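Equipment Review: Multura Weekly Pill Organizer
Reviewed for the Benmont Center for Independent Living, Household Aids Series

Summary

The Multura weekly pill organizer is a low-cost container for people who take medicine by mouth on a regular schedule. It was reviewed alongside the Plurkidach daily card, a paper record on which the user marks each dose. The Center recommends the organizer for most adults who manage their own medicine and have fair to good hand strength. It is not recommended for households with young children unless it can be stored in a locked place.

Why the Center reviews these products

Questions about keeping track of medicine are among the most common received at the Center's front desk. Many callers have recently come home from a hospital stay with a longer list of prescriptions than they had before. Others have managed well for years and find that a new tablet, taken at a different hour, has upset a settled habit. A container can help with some of these problems. It cannot settle questions about what should be taken or when, and staff are asked to refer all such questions to the caller's pharmacist.

Method

The organizer was lent to members of the Center's home skills program beginning in February. Each household kept it for the length of one program term and filled it once a week, using plain vitamin tablets or the member's own medicine as the member preferred. Participants returned a short comment form. Program staff also used the organizer in the training kitchen, where it was opened, filled, washed, and dried according to the maker's leaflet. The Center paid the full retail price and received nothing from the maker.

Opening and closing

The lids close with a firm click. Members with good grip found this reassuring. Members with arthritis in the thumb were divided: some learned to press the front edge of the lid with the side of a finger, while others gave up and asked a family member to open the day's section each morning. The lids loosen slightly with use, and the later comment forms were kinder on this point than the early ones.

Anyone with serious weakness in both hands should try the product before buying it. The loan shelf at the Escobar Street office holds 2 for this purpose.

Filling

Filling is the step at which most errors are made, whatever container is used. The sections of the Multura are wide enough for an adult fingertip, and the rounded floor allows a small tablet to be slid up the side and lifted out. Large capsules, such as fish oil, take up a good deal of room. A member who takes several of these at each dose will need a larger model.

The Center advises members to fill the organizer at a table, in good light, with the prescription list beside them. Bottles should be opened one at a time and closed before the next is opened. Some medicines must stay in their original packaging, and the pharmacist should be asked about each one before it is moved. Medicines taken only as needed should not go into a weekly organizer at all.

Reading the labels

The day letters are raised and printed. The print held up to hand washing but began to fade on the organizer that was put through a dishwasher, against the advice of the leaflet. The raised letters are low, and members with reduced sight reported that they could find the row by touch but could not tell one letter from the next. Several added a dot of puff paint to the first lid of the week, and this worked well.

The Plurkidach daily card

The card is sold separately and is meant to hang on a refrigerator or cabinet door. Members who live alone made little use of it. In homes where more than one person helps with medicine, it was the better liked of the two products, as it allowed an evening helper to see what had been marked in the morning. The boxes are small, and a fine pen is needed.
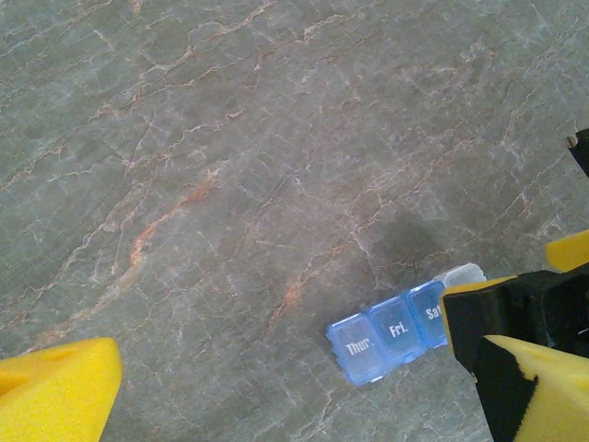
By the Household Aids Review Desk, Benmont Center for Independent Living
Published September 16, 2026
Review no. 372

Storage

Bathrooms are a poor place for any medicine, as heat and steam can damage tablets. A kitchen counter well away from the stove and sink suits many adults who live without children, and having the container in view serves as a reminder. Tinted plastic lets in some light, and a closed cupboard is the better choice for medicine that must be kept in the dark.

The organizer is not child resistant. Homes that children visit, even for an afternoon, should keep it locked away and out of reach.

Cleaning

The leaflet calls for warm water and mild soap. Tablet dust collects in the corners near the hinges and is easily removed with a soft brush. The sections must be fully dry before they are filled again. In the training kitchen, drying overnight with the lids open was enough.

Rating

Ease of opening: 2 out of 5
Ease of filling: 4 out of 5
Labels: 3 out of 5
Cleaning: 4 out of 5

Borrowing and further help

Members may borrow the organizer from the Escobar Street office for up to 2 weeks. The card is not lent, but a sample is kept at the front desk. Loaned items must be returned empty and washed. Staff cannot fill an organizer on a member's behalf or give advice on doses. Members who would like to practice filling with an instructor present may ask for a place in the next home skills class.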